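Chapter 2
Setting Up the Simulated Bench

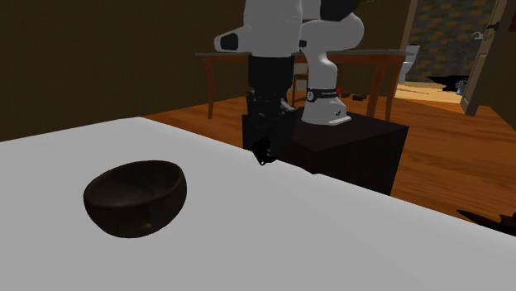
Figure 2.1 The simulated room with the arm on its pedestal and a single bowl on the white table.

In Chapter 1 we listed the parts for the Vokau arm and cleared a corner of the workshop for it. Before anything is bolted down, we are going to build the same corner on the computer. A mistake made there costs a restart. The same mistake on a real bench can cost a gripper finger or a week of waiting for spares.

The project that runs through this book is a small one: an arm that picks up a bowl and puts it down somewhere else on the table. Readers working at home can use a spare room, and readers in a shared workshop such as the one at Redemell can use a fixed bay. The software does not mind which. It needs to know where the arm stands, how high the table is and what is within reach.

Look at where the arm stands in Figure 2.1. The pedestal is on the far side of the white table, and the arm bends forward over the edge, so that the gripper starts close to the tabletop. The bowl is well off to the left. To reach it the arm has to swing as well as stretch, and that makes it a useful first exercise.

The wooden table, the chair and the open doorway play no part in the task. They can still matter. A raised elbow may pass over the table behind, and a camera used to find the bowl will also pick up the floor and the walls. We leave the furniture in for now and take it out again in Section 2.4, to see what difference it makes.

A bowl is harder to grip than a block. It has no flat sides, and a gripper that closes too low will push it along the table. In most of our exercises the fingers go over the rim, one inside and one outside.

By the end of this chapter you should be able to:

load the room file and save a copy under your own name
set the height of the pedestal and the table
move the bowl to a new starting place
run 10 trial picks and read the results log

Allow an evening for the work. The longer run of 1,000 trials comes in Chapter 3 – leave it going overnight if your computer is slow.

2.1 Measuring your own bench

Start with a tape measure and a sheet of paper. Write every length in millimetres, and measure from the floor up.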